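3.2 Where the gate drop goes wrong

I should say up front that I came to this as a fan before I came to it as a researcher, and anyone who has stood by the fence at a motocross start will know why the first turn got its own section. It's loud, it's over in a blink, and everybody walks away with a different story about it. What Mabli Parri and I wanted was a way to talk about starts that didn't depend on who was shouting loudest afterward.

We used the regional series at Dranari because the start there is so plain. You get a concrete pad, a long flat run and a left-hander that tightens up more than you expect (I've ridden it, badly). Riders in the 250 class pick their gates in qualifying order, and the inside gates go first, every single time. Ask why and you'll hear that the inside is shorter. Fair enough! But shorter to where? The inside line at Dranari gets you to the turn early and then leaves you with nowhere to go when the rider next to you drifts in.

Our timing came from the Brelivus transponders the club already runs, plus a second loop that Tudur Lloyd buried for us just before the braking bumps. The loop gave us trouble in the wet, and we dropped 13 starts where the two clocks disagreed. That still left about 500 individual rider starts to work with, which for a club series felt like riches. All of the timing was pulled into one file on 19/09/2025 and we haven't touched it since, apart from fixing two riders who had swapped number plates mid-season. 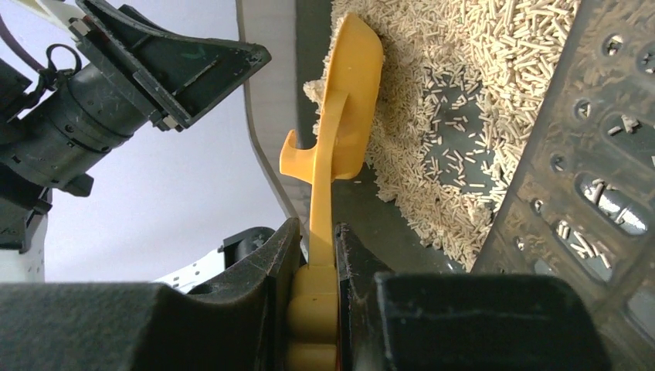
Figure 2. Yellow scoop held between gripper fingers, with a tray of pale pellets behind.

Now for the part I find fun. When we sorted the starts by gate, the inside riders did reach the second loop first more often than anyone else. No surprise there. What we didn't expect was how much of that lead had gone by the end of the opening lap. Riders from the middle gates were giving up a little on the straight and then getting it back on the exit, because they could carry a wider arc and stay on the throttle. The far outside was as grim as its reputation, and I won't try to talk anyone into it.

There's an obvious problem with all this, and Mabli raised it before I'd finished my first excited email. Fast riders qualify well, so fast riders pick first, so the inside gates are full of fast riders. You can't just line up gate numbers against results and call it a day. We handled it by comparing each rider with their own other starts in the same season. It's a rough fix — it throws away anyone who always picked the same gate, and there are a few very stubborn people in this series — but it kept us from crediting the gate with what the rider was doing. The middle-gate pattern got weaker when we did this. It didn't go away.

We also tried splitting things by how the pad had been prepared. At the Howells rounds the crew brushes the concrete between motos, while at Cloveck they mostly leave it alone, and riders complain about the loose dirt there all day long. I was sure this would matter. It didn't show up in our numbers in any way I'd want to defend in front of a room, and I've left the breakdown to the appendix for readers who want to poke at it. My guess is that everyone does their own sweeping with their boots anyway, so by the time the gate falls the pads are closer to each other than they look.

One last wrinkle concerns restarts. A red-flagged moto sends everybody back to the same gate they had before, and those second tries are noticeably tidier in the first turn. Tudur puts this down to nerves burning off. I'd put more weight on riders having just seen, a few minutes earlier, what the person beside them was going to do. We kept restarts in the main set but marked them, and the models in Section 4 are run both with and without them.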